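Going paper-light, one month in
Feb 5, 2025

At the start of January I decided to deal with the paper in my house. I had two filing cabinets, a closet shelf of shoeboxes and a kitchen drawer that no longer closed. Some of it went back to the apartment in Osbridge, which I left a long time ago. I gave myself the month and got through most of it.

The first job was sorting. I made four piles on the bedroom floor: keep on paper, scan then shred, shred now, and ask somebody. The last pile was mostly tax papers. I took those to Themba Fourie, who did my returns when I was self-employed, and he went through them in under an hour. Almost all of it could go. He told me to hang on to anything to do with buying the house or work done on it, so that has its own folder now.

Manuals were the easiest. I had 27 of them, many for things I no longer own, including a Grullano bread machine that I gave to my sister. I kept the one for the furnace and recycled the rest.

Letters were slow. I read every one, which I had told myself I wouldn't do. There were 182 in total and I kept them all. They are in one box by year, and it took three evenings.

Small paper is a different problem. Receipts, appointment cards, stamps, the envelopes you might use again. What works for me is standing things up in a divided box so I can see the top edge of each one. Lying flat in a tray, they turn back into a pile within a week. 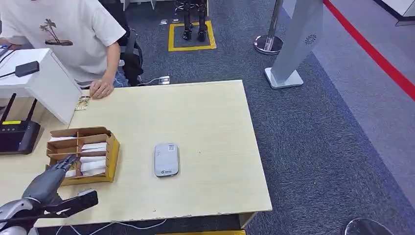
A cardboard box with dividers, everything upright.

I cut mine down from a case that wine came in. The front section is for receipts I might need for a return, and I empty it at the end of each month. Behind that are coupons, then stamps, then anything that needs a phone call. The last section fills up fastest.

For scanning I borrowed a Visser sheet feeder from Darren Stockdale at work. It is an old machine and it pulls two pages at once if they have ever been folded, so I ended up flattening everything under a dictionary the night before. I did 10 folders this way. File names are the date first, then the company, then what it is. I tried a tagging program called Wurnent for a few days and went back to plain folders. I kept making new tags and forgetting the old ones.

Backups are on two drives, one of which lives in my desk at work.

I also switched the bank, the water bill and the dentist to email. The water company needed a signed paper form before it would stop sending paper. The insurance still comes by mail and I haven't found the setting for it.
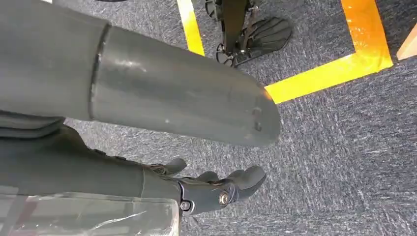
Gray on gray, close up.

What is left is the photographs, three shoeboxes of them, mostly without names on the back. My mother can identify the older ones, so I am taking a box with me when I visit in the spring and writing on the backs in soft pencil as we go. I don't plan to scan any until that is done – once they are out of order I will never get them back.

One filing cabinet is empty and out in the garage. If anybody local wants it, it has a key, and the bottom drawer sticks a little. You would need to bring a second person to lift it.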